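Keeping a Junk Bin Under Control

Every house has a catch-all, and ours sits by the back door. Pick a container with sides low enough to reach over and a floor you can wipe. Metal holds up best. Plastic ones crack at the corners after a winter or 2 in an unheated garage.

Empty it once a month. Tip everything onto an old towel and put back only what has no other home yet. Tape goes to the workshop drawer, toys go upstairs, and single shoes get 4 weeks to find their partner.

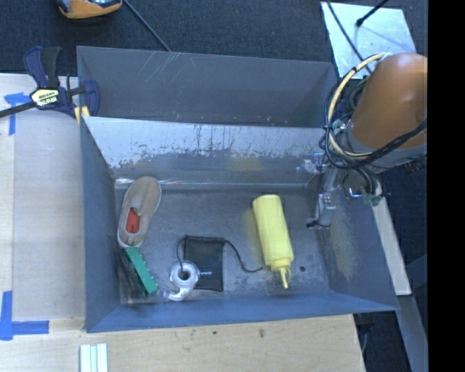 For drips and stains, mix 2 tablespoons of baking soda with enough water to make a paste. Leave it on for 8 minutes, then scrub with a nylon brush and rinse. Old rust marks may need a second round. Skip steel wool - it leaves scratches that hold dirt.

Dry the bin fully before refilling it. A strip of felt under each corner will protect the table or shelf it stands on.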